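3.2 How we ended up asking people about their waiting

I should say up front that I never meant to study waiting rooms. My first plan was a tidy little survey on appointment reminders, and it died within a month. What kept it from being a total loss was that people wouldn't stop writing in the margins. They'd skip half my questions and then fill the back of the page with a story about the time they sat so long at the Dirkon clinic that they finished a library book and started it over. Petro Stelmakh, my co-author, read a stack of these one evening and called me at 9:40 to say the margins were the study. He was right, and I was a bit annoyed (I'd spent weeks on those questions!).

So we started again in July with a much looser form. It had one open prompt – "Tell us about the last time you waited for something that mattered to you" – and a few short items on how long the wait was, whether anyone gave you an estimate, and how you felt when it ended. We left 200 copies at three places: the Dirkon clinic, the permit counter in Skistari, and the Hutsuliak repair shop, where folks drop off sewing machines and often just stay put until they're fixed.

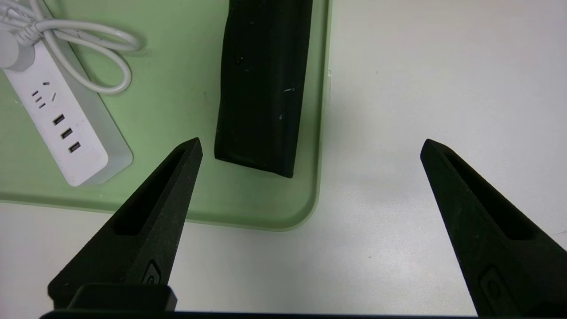 The repair shop turned out to be the best of the three, which surprised us both. People there weren't sick or worried about a fine, and they wrote more. One woman covered both sides of the form and then asked the owner for printer paper. We kept every page, and where the handwriting beat us we marked the passage as unreadable and moved on without guessing.

Coding the stories took longer than collecting them. Vasiliki Zacharopoulos joined us for this part, and she and I each read every form on our own before comparing notes. We disagreed a lot at first, mostly over what counts as an "estimate." If a clerk says "shouldn't be long," has the person been given one? I said yes. Vasiliki said a promise with no number in it is just good manners, and after going back and forth over lunch more than once I came around to her side. In the final coding scheme an estimate has to name a length of time or a place in line. Anything softer went into a category we called "soothing," and that one filled up fast.

We also had to decide what to do with waits that weren't really in the room. A fair number of people wrote about waiting for a phone call, a test result or a grown kid to text back. I wanted to toss these out, since our items were written with chairs and counters in mind. Petro wanted them in. We kept them as their own group and I'm glad, as some of the strongest material in Section 4 comes from there.

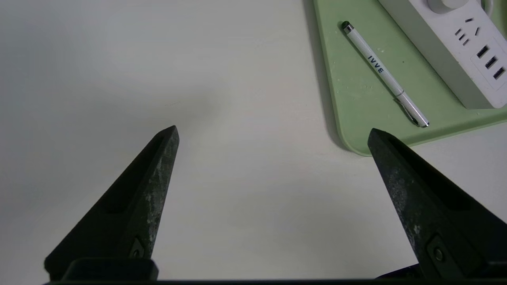 Did people who were given an estimate feel better about the wait?
Mostly they did, as long as the estimate held up. When the wait ran past the time they'd been told, they wrote about it more angrily than people who had been told nothing at all.

That last bit lines up with what the clerks told us in casual talk. The people at the Skistari counter had pretty much stopped giving times, and their reasoning was that a wrong number gets you yelled at and no number only gets you sighed at. I don't love that as a policy, but after reading the forms I can't say it's foolish. At Hutsuliak the owner went the other way and padded every estimate, so customers kept getting their machines back early and writing cheerful things about him.

To check that the open prompt wasn't steering people toward complaints, we ran a second version past a group of 50 at the Prilell community center. It asked about "a time you waited" and dropped the part about it mattering. The stories came back shorter and flatter, with more buses in them, but the balance of happy and unhappy endings looked much the same. We took that as good enough to go on with the first wording. A careful reader may want a bigger check than this, and so would I if we'd had the budget for more photocopying.

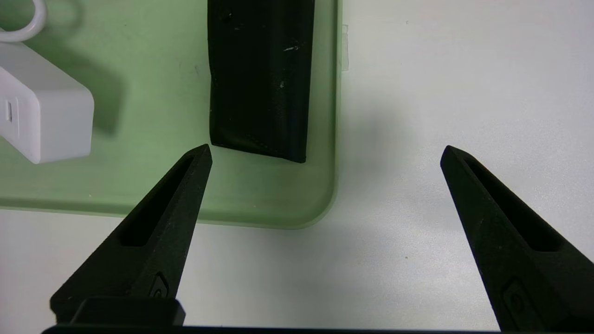
Figure 2. Two dark, tapered fingers with an open gap between them.

One more thing on the forms themselves. We didn't ask for names, ages or reasons for the visit, and that cost us some comparisons I'd now like to have. I still think it's why people wrote so freely. In the next section I go through the stories by type, starting with the ones where the wait had a number attached.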